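House rules at the Mivier bench

Hi, I'm Trinh Lưu, and I keep the rule sheet for our sorting cell (yes, it's taped up, and yes, I'll ask if you've read it!). Version 10 went up in June after Wenche Hellström and I argued over every line.

My favorite rule is still the oldest: mix the basket. Balls, plush, cloths, crushed cans, all in together, and no tidying before a run. Hands stay off the table until the arm is parked, and whoever starts a run signs for it.
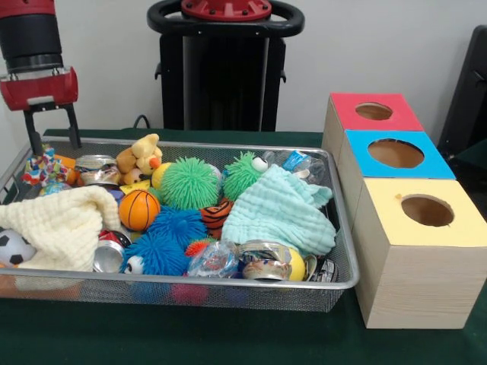 Next on my list is the sign-off form, so send me your gripes.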